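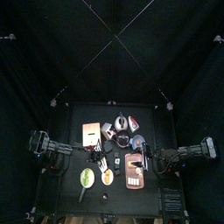 Station 2 at the Carvalho open day, seen from overhead.

Open day at the Carvalho facility: report and member comments
Forum section: Visits and Demonstrations

Posted by m_oyewole (Moderator)

On behalf of the visits group, I submit the following report on the open day held at Carvalho in July. Eleven members attended. We were received by Ngozi Haruna, who coordinates public demonstrations for the site, and were given access to the main hall from 10 a.m. until shortly after lunch.

The principal item on the program was Station 2, a two-arm bench set up with kitchen articles: a kettle, a covered pot, a frying pan, and a pink cutting board with a knife laid on it. According to the handout, the exercise is a set of household handling tasks, recorded and scored by the Zarkis software package. Ms. Haruna stated that the station had logged 2000 attempts since spring and that 700 of them had been reviewed by hand.

Members were invited to put questions to the staff after each run. The runs lasted 40 minutes in total, with a pause while the objects were rearranged.

Modupe Oyewole

Reply from fuvoleo_user

I thank the moderator for the report. I attended with the second party and wish to record one reservation. The figure of 2000 attempts was quoted to us as well, but no rate of success was given for either arm. A member asked directly and was referred to the handout, where I was unable to find it. In my view a report to this forum should say so.

Reply from benchwright

I must disagree in part. An open day is an introduction, and the staff made it clear that the review is not complete. I would prefer no figure to a premature one. I found the layout of the objects the more useful subject, as items placed close together are a fair test of reach and clearance.
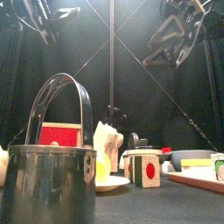 Modupe Oyewole

Reply from m_oyewole (Moderator)

I have added a second view to the thread, taken from a low position, with the large metal bucket in front. Members who were standing at the back of the hall may find it helpful. It gives a better idea of how much the taller articles hide from that height. The bowl and the yellow sponge are in plain view on the right, while a red box can be seen only through the handle of the bucket.

The reservation from fuvoleo_user is accepted. I will amend the report to state that no success rate was provided.

Reply from novix_reader

May I ask whether the operators relied on the overhead view alone? At the Novix demonstration last year we were told that a single view was sufficient for work on a table. I was never persuaded of this.

Reply from benchwright

I put the same question to Ms. Haruna. Her answer was that both high and low views are kept, and that reviewers may consult either. She did not say which is preferred. For a pot on an open table I would still expect the overhead view to be enough.

Reply from fuvoleo_user

With respect, the low picture argues against that. The height of a rim or a handle is difficult to judge from directly above. I would not wish to approach that bucket on the overhead view alone.

Reply from m_oyewole (Moderator)

Both positions are noted. I have written to Ms. Haruna to request the scoring criteria and, if available, the results by arm. Members with further questions for Carvalho are asked to post them in this thread by the end of the month so that they may be sent together.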